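**Teaching by hand or by remote: which one for small round things?**

*Board: Arms and Grippers > Teaching and Demonstrations*

---

**undunton_bench** wrote:

Hello all. First, sorry for my English, I write slowly but I read everything.

I have one arm with a two-finger gripper, and I want to teach it to take small balls out of a plastic bin and put them on the table. For the moment I teach by hand. I switch the arm to free mode, I hold it at the wrist, and I move it through the task while the joints are recorded. I have 189 demonstrations like this.

The motion is nice and smooth. But when the policy runs alone, it comes down too close to the rim of the bin, and sometimes one finger lands on the rim. I did not do this in the demonstrations, not even once.

Should I record more, or should I change to remote control? I can borrow a Prerden leader arm until December.

---

**kelpwrench** wrote:

Change to remote. When you hold the wrist, your hand and sleeve are in the wrist camera, or at least in the outside camera. The policy learns with your arm there and then it must work without it.

Second point, when you push by hand you feel the rim through the arm and you correct before you even think. The recording has your correction but not the reason for it.

---

**dogbe_user_4** wrote:

I don't agree with kelpwrench, at least not with the second point. To feel the contact is the whole advantage of teaching by hand. With remote control and no force feedback, I pressed a finger into the bottom of a tray so many times in my first week that I had to order new pads.

The hand in the camera is a real problem, yes. My solution is to record the path by hand, then let the arm replay it alone and save the camera images only from the replay. It takes double time, but the images are clean.

---

**undunton_bench** wrote:

@dogbe_user_4 I tried the replay. It works if the ball is in the same place. But a ball rolls. I put it back by eye, the arm replays, and the ball is a few millimeters away from where it was. Then the fingers close next to it and push it to the corner. I threw away more than half of the replays.

---

**kelpwrench** wrote:

This is what I wanted to say about replay. It is fine for a box or a cup with a flat bottom. For balls it's a waste of an afternoon.

---

**stonard_lab_night** wrote:

We did both, so maybe our numbers help. Same arm, same task, with the Stonard recording software.

| Method | Demonstrations kept | Thrown away |
|---|---|---|
| By hand, with replay | 549 | many, I did not write it down |
| Remote, leader arm | 1768 | 189 |

The remote ones are uglier. The operator stops above the bin, looks, goes down a bit, stops again. We were afraid that the policy would learn the stopping, and it did a little. We now cut the pauses longer than one second before training.

The finger on the rim is something we had too. For us the reason was the start position. All demonstrations started from one place, high and centered, so the policy never saw the bin from low or from the side. Now the operator begins each one from a different pose. Sometimes it is quite low, with the fingers open and the bin still in front of them.
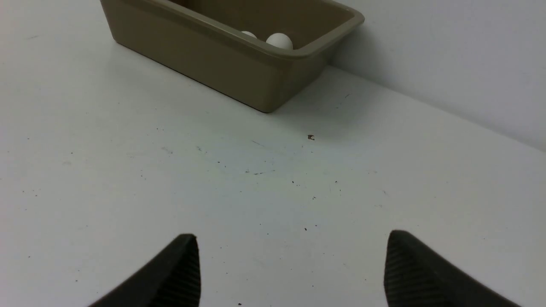 From a start like this the operator must first lift, then go forward over the rim, then down. With the leader arm it is easy to make this path the same way each time, a clear "up" before the "forward". By hand I was always mixing the two in one curve, and the policy made the curve smaller and smaller until it touched.

One more advice: if there are two balls, decide before you begin which one you take first. We always take the one closer to the gripper. One of our operators did it the other way for a full evening and the policy became very undecided above the bin.

---

**dogbe_user_4** wrote:

The point about start positions I accept. But you compare 549 with 1768, so of course the second is better. It is not a fair test of the method.

---

**stonard_lab_night** wrote:

True. I can only say that the 1768 took us fewer days than the 549. I will train on 549 of the remote ones when the machine is free, and post it in this thread.

---

**undunton_bench** wrote:

Thank you, this is very useful. I looked at my files and all 189 start from the same high pose. So tomorrow I connect the Prerden and record from low positions first.

Question for stonard_lab_night: do you cut the pauses also when the fingers are closing? I am afraid to remove the grasp itself.

---

**stonard_lab_night** wrote:

No, only when both the arm and the gripper are still. If the gripper value changes, we keep everything.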